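Stutwood Snack Packing Table: Frequently Asked Questions
Updated Friday, April 16, 2021

What goes in a box?
Whatever is on the table that week. Usually a dry packet or two, a pouch of something squeezable, and a clear container to keep them from wandering. The Sisley box costs the same as the Nirmont box and is a little bigger, a fact we would prefer you not dwell on.

Why is there paper on the table?
The tabletop is light wood and it remembers everything. Paper can be thrown away. Tape it if you like, but it never reaches the back rim and we have stopped fighting it.

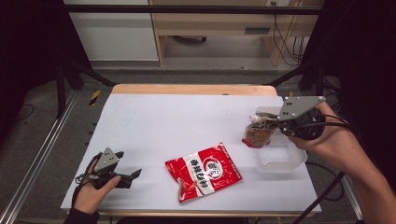
Past 31 boxes we change the sheet whether it looks bad or not. Sauce is patient.

Can I pack a pouch that has been opened?
No. Screwing the cap back on very firmly does not count as unopened. We have had this discussion.

Do I have to clear the table between boxes?
Yes, the middle of it. A stray packet will get into the next box, and somebody in Nirmont will write to us. 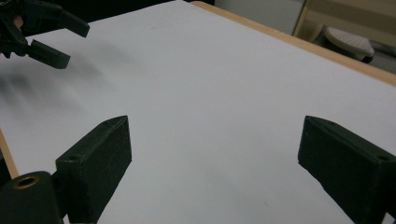 Clear white space in the middle of the table.

Which way do pouches go?
On their side in the box, cap toward the short end. Standing them up looks lovely until the van turns a corner.

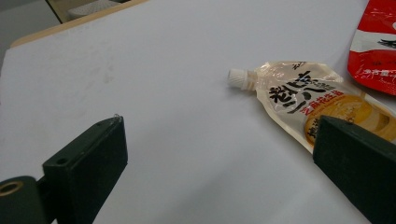

A spouted pouch lying flat, white cap to the left.

I can't read the label. Now what?
Check the sheet from Qureshi, which lists all 49 items by packet color. If yours isn't on it, set it aside and resist tasting.

When do you reopen for large orders?
June. The limit is 400 boxes, and asking twice does not raise it.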